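Jun 28, 2018

# Laltano Hall, craft and sewing room: walk-through checklist

Keep the comments short and put the location in each one. Items marked OPEN go to the front office.

## Exits and aisles

- [x] Both doors open fully from the inside
- [x] Exit sign lit over the hall door
- [ ] Aisle by the ironing boards clear. **OPEN.** Two rolling racks parked in it. They need to go back in the closet after each class.
- [x] Floor mats flat, no curled corners

## Fire

- [x] Extinguisher on hook, gauge in the green, tag no. 274
- [x] Smoke alarm tested, sounds in the hall too
- [ ] Yarn and batting stored away from the baseboard heater. **OPEN.** Bags on the bottom shelf are 6 inches from it. Move up one shelf before heating season.

## Electrical

- [x] Outlets tight, no scorch marks
- [x] Iron cords checked end to end
- [ ] No power strips plugged into other power strips. **OPEN.** Found one pair behind the Grilura machine. Unplugged it and left a note.
- [x] Space heater removed (it was 1000 watts and on the same circuit as the irons)

## Tables and work surfaces

- [x] Legs locked, no wobble
- [x] Tops free of splinters and loose pins
- [x] Cord hole in tabletop flush, nothing to snag on

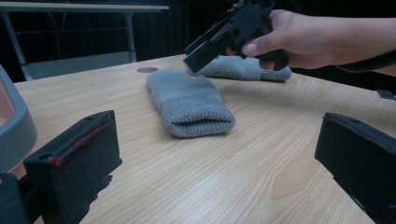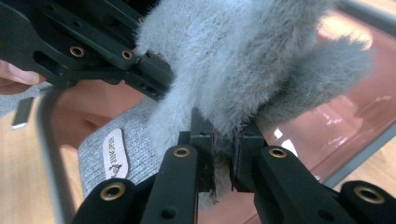
Light wood tabletop, last picture:
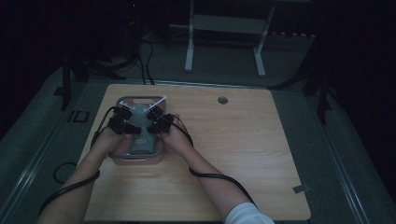 Rhiannon Gwilliam replied that she agrees with the table section but wants the heater shelf dealt with now. Her point was that the August quilting class brings in more batting than the room can hold, and whatever doesn't fit ends up on the floor by the heater. She also asked for a lid on the scrap bin.

Comment on that: agreed. Shelf item changed to "fix before August." Lid added below.

## Sharps and small tools

- [x] Rotary cutters closed and in the drawer
- [x] Broken needle jar less than half full
- [ ] Scissors rack screwed to wall. **OPEN.** One screw missing, top left. Any 2 inch wood screw will do.
- [ ] Scrap bin has a lid. **OPEN.** Ask Rellov for a price along with the next order.

## First aid

- [x] Kit on the wall by the sink, seal not broken
- [ ] Burn gel in date. **OPEN.** Expired. Wong Supply has it in stock.
- [x] Emergency numbers posted and readable

Recheck open items before the quilting class starts. Leave the signed copy in the folder on the back of the closet door.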